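Notas para la charla: «El papel que guardamos en casa»
Sala pequeña de la biblioteca de Trastthorpe, 15 minutos más preguntas

Entrar sin leer. Saludar, dar las gracias a Sadia Jafri por la invitación y empezar con lo del pasaporte: yo, en diciembre, de rodillas en el pasillo a las seis de la mañana, con el taxi abajo y vaciando una caja de zapatos llena de garantías de electrodomésticos que ya no tengo. (Pausa, que aquí siempre se ríe alguien.)

Pregunta al público: ¿quién sabría encontrar ahora mismo la escritura de su casa? Manos arriba. Esperar un poco, no correr.

Contar que antes yo clasificaba por tipo: bancos, médicos, seguros, coche... Aguanté 7 semanas. El problema era la carta que valía para dos sitios, porque la dejaba encima de la mesa «hasta decidir» y allí se quedaba a vivir. Jawad Hayat me propuso ordenar por lo que hay que hacer con cada papel y me cambió la vida, de verdad. Pagar, contestar, guardar, tirar. Son 4 destinos y caben en cualquier rincón.

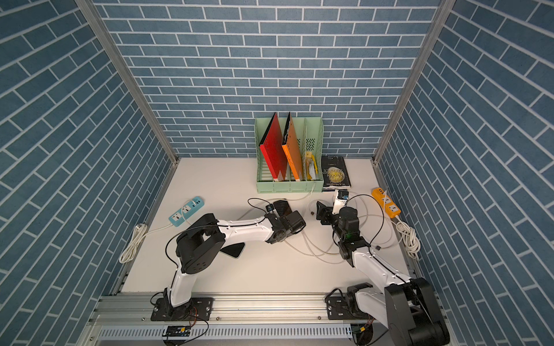

Clasificador verde menta, carpeta roja y carpeta naranja. Con esto ya se puede empezar.

Insistir en el color: la vista llega antes que la etiqueta. En mi casa el rojo es «pagar» y no hay discusión posible. Bueno, la hay, pero la gano yo.

Siguiente: la revisión. Una vez por semana, con café, de pie si hace falta. Lo que lleve 90 días sin moverse en «contestar» pasa a guardar o a la basura. Ojo, decir claro que los contratos y los papeles de Hacienda van aparte y no se tiran por impulso!! Temitope Danladi me lo recordó en el ensayo con bastante energía.

Si voy bien de tiempo: la anécdota de mi tía de Sterdale y las recetas de croquetas archivadas en «Seguros». Si voy mal, saltármela (me duele, es la mejor).

Preguntas. Seguro que sale lo de escanearlo todo. Respuesta corta: sí, pero primero tira la mitad. Avisar de que la hoja para apuntarse al taller está junto a la puerta y que la lleva Khurram Rizvi.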